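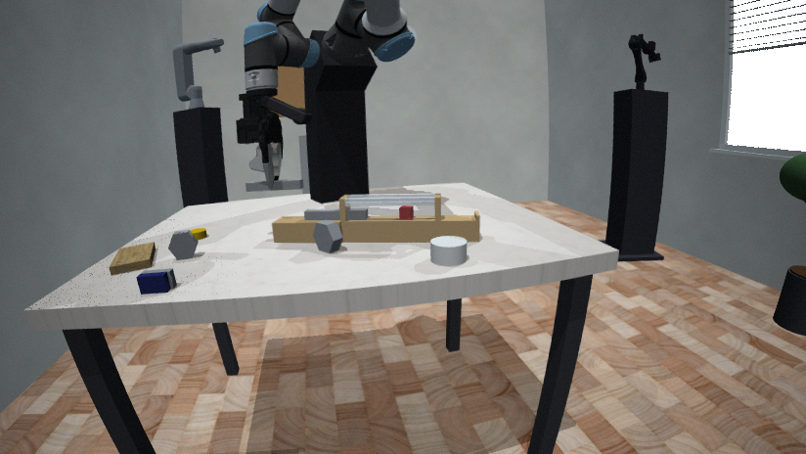

Setting the reed: a weaver on warp density

The workshop at Clendance takes commissions for table linen and upholstery cloth. Its head weaver has worked there since leaving the Idahosa mill, and most of our conversation on 17th March concerned sett, the number of warp ends per inch.

"People choose the yarn first and the sett last," she said. "By then the width is fixed and the reed is whatever they own."

Her own procedure starts with a wrap test. Yarn is wound on a ruler for one inch, the wraps are counted, and the figure is halved for plain weave. Twill gets two thirds. She treats the result as a starting point and weaves a sample, which she washes before measuring.

"Linen off the loom tells you very little. Wash it, press it, then measure."

The current order is a set of runners in unbleached linen, 116 ends each, with 3 extra at each selvage. Early samples drew in too far at the edges, and she moved to a wider temple. 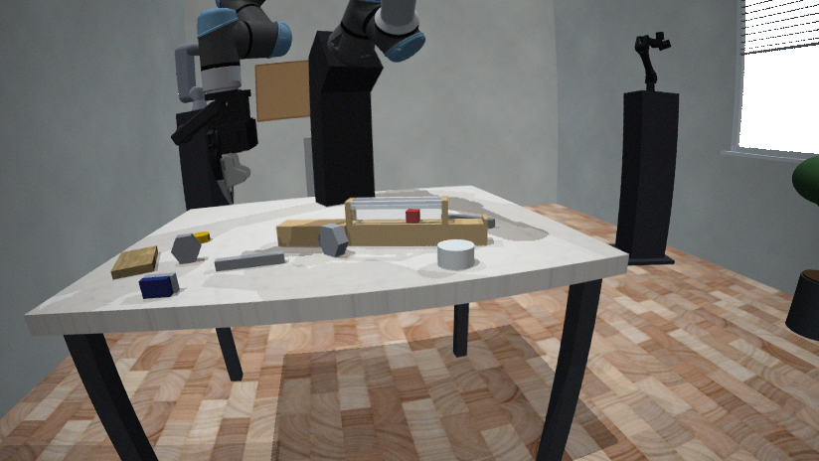

Tension and storage

Warps at Clendance are beamed with paper between the layers. She prefers heavy brown paper to sticks, which she says leave ridges in fine yarn. The Rurka loom holds nearly 125 yards at this sett.

"If one section goes on soft, you will see it in the cloth for the whole length."

The runners go to Cliltthorpe in June.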